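Gandidow says its new multi-buy offer on boxed goods will save regular shoppers up to 200 a year. The grocery chain has not said how it got that number, and a spokesman, Halvard Granström, would not share the math when asked.

The offer started in December at the Clornurow store. Buy 2 boxes of the same packaged food and the third is supposed to be cheaper. How much cheaper depends on the item, and the yellow shelf labels give one price only.

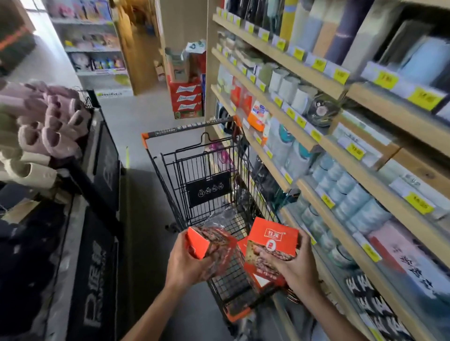 Shoppers have to wait for the register to learn what they saved. Granström called that "a normal part of a launch" and said 3365 customers had used the deal so far. He did not say how many would have bought three boxes anyway.

The offer runs for 7 weeks. Gandidow has not decided whether its Drillari store will get it.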